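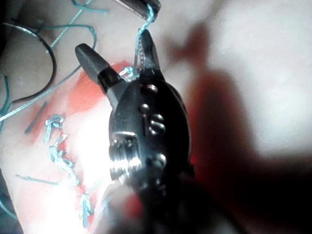 Needle driver, teal thread, and a fair chunk of next year's budget.

I've spent most of July on a spreadsheet called Consumables, which I started because Rajkumari Dubey asked what the suturing setup costs to run and I said "not much" in front of witnesses.

The robot was the easy bit. One enormous number, everybody gasps, somebody signs. Then come the practice pads. Then thread, which we go through like a nervous knitting circle. Dalgleish quoted us $3000 for a year of pads and suture, and Casby came in lower until I found the freight line on page 8.

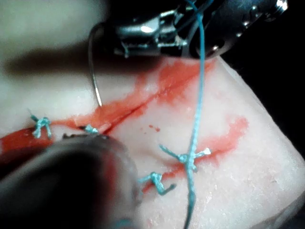 Honeylyn Bañez reckons we should order 100 pads up front and take the discount. She may be right, but she doesn't have to find the cupboard. I've pencilled in half that, plus 2 spare needle drivers — the spares being the item finance always circles in red and asks whether we "really" need.

Fake blood is still under Miscellaneous. I tried giving it its own line and got a phone call.

Trekik's quote is due before lunch tomorrow, so the totals will change again.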